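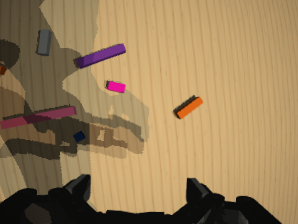
Frøydis Rustad
Contributing writer

The hardest thing on the table is a shadow. It has no weight, it can't be picked up, and for most of the spring it beat one of the better block-sorting programs at Nindale, a small robotics lab that occupies the quiet end of a former shoe warehouse.

The table doesn't exist either, which makes the defeat slightly worse. Everything at Nindale happens first in a simulator: wood grain, colored blocks, a black two-fingered gripper waiting with nothing in it. The program sees what a camera mounted near the gripper would see, and from that it has to decide where to reach. An orange block out in the bright light is easy pickings. A tiny navy cube sitting in the dark is another matter, and a long pink bar that turns maroon halfway along, where the shade crosses it, is a philosophical problem. Is it one bar or two? A toddler wouldn't ask. The program asked constantly, and usually got it wrong.

The usual cure for this sort of thing is variety. You train on thousands of rendered tables, shuffle the lighting every time, and hope the program learns that shade is just weather. The lab did this with enthusiasm. The results were fine on soft shadows and dismal on hard ones, the jagged kind with steps and notches that look as if they were cut out with kitchen scissors.

So in July the team tried something ruder. They built a second program whose only job was to ruin the first one's day. It can't touch the blocks. It can only move the lamp and the things that block the lamp, and it gets a reward each time the gripper closes on bare wood. They named it Demon, and it took to the work.

Early on, Demon was crude. It turned the lights off. The rules were changed so that part of the table had to stay lit, and Demon got clever instead. It learned to lay an edge across the middle of a bar. It learned to park its darkest patches over the smallest blocks. At one point it found an angle that gave the gripper a convincing shadow bar to grab at, and the gripper grabbed at it for 55 tries in a row, with what I can only call good manners.

The first program, meanwhile, is called Backlund, and no one at the lab could tell me why. Backlund lost badly at the start. Then it began to lose less. The two were trained in turns, one frozen while the other studied, for 40 rounds. In the final test they faced 947 new tables that neither had seen, all of them with hard shadows. The old version of Backlund, raised on plain variety, picked the right block 44 percent of the time. The one raised by Demon doubled that, and the mistakes it still made were mostly on very small dark blocks in very dark places, where I wouldn't do well myself.

There are catches. Training costs a good deal more, what with two programs to feed. And if Demon gets too far ahead, Backlund learns nothing at all and settles into closing its fingers at the center of the table every time – a strategy familiar to anyone who has sat through a calculus exam. The lab's fix is to rewind Demon a few rounds when this happens. They do it by hand, and they admit that deciding when is closer to cooking than to science.

The bigger question is whether any of it survives contact with a real table. Simulated wood doesn't shine the way varnish does, and simulated sunlight never goes behind a cloud. A trial on a physical arm, under the name Proden, is set to begin on 3rd September. Demon will be given a desk lamp on a motor and some pieces of cardboard. I have asked to be there when they switch it on.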